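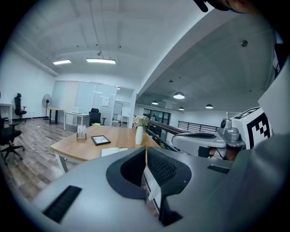
Ticket 468 – left finger not closing true, hand-held gripper, Ridcombe loft

Status: open, waiting on part
Priority: medium
Unit: hand-held gripper 2, Cerunero project
Logged by: Ridcombe bench

Problem as reported

Fingers close fine by eye but grip is uneven. Thin stuff (card, paper edge) slips out toward the left side. Heavier stuff holds, then rotates. Started after the pad swap in October. Also two dropouts on the tracking side, might be unrelated, logging here anyway so it doesn't get lost.

Setup

Pads don't match at the moment. Left is the dark rounded one with the smooth rim, right is the black textured mesh. Marker cube on the right side next to the sensor mount. Gripper firmware is whatever Gustitz shipped, not touched.

Log

8:40 – Powered up, homed. No error. Gap between fingers looks vertical and even when nearly shut.

8:55 – Feeler gauge top and bottom of gap. Top fine, bottom tight. So the left pad is sitting proud at the bottom or the finger is tilted. Backed the pad screws off, reseated, same result.

9:20 – Swapped left pad for the old one from the Cao kit. Gap evens out. Put rounded one back, tight again. Pad then, finger is OK. Good news, finger is the dear part.

9:45 – Cleaned mesh pad on the right with a dry brush. Bit of lint in it. No change to slip, didnt expect any.

10:10 – Pulled the calibration file. Close offset still set for a matched mesh pair. Nobody updated it at the swap. Changed offset, reran homing, 9 cycles on a business card. Held 2 out of 9. Before the change it was zero so something, but not fixed.

10:30 – Tracking dropouts. Checked cable under the sensor mount, connector was half a click out. Pushed home. Ran 600 frames with the gripper moving, no dropout. Leaving that as probable cause, will reopen if it comes back.

10:50 – Checked marker cube for play. Solid. Wiped the printed faces with a dry cloth, no solvent – the last cube lost its black that way.

11:15 – Vent on the left of the housing blown out with the hand bulb. Not much in it.

To do

- Order a mesh pad for the left finger so both sides match. Gustitz part, ask for the pair price.
- Rerun close offset once it's fitted. Put the old value back first, the current one is only a bodge for the rounded pad.
- Repeat the 9 cycle card test, write the result in this ticket and not on a sticky note.
- Label the calibration file with the pad type. Colour code on the finger stem would help too.
- Add a strain clip to the sensor cable.

Workaround till then

OK to use for anything thicker than a paperback. No cards, no loose sheets, no stems. Dont crank the grip force up to compensate, it just loads the left pad screws and they walk out.

Next update when the pad arrives.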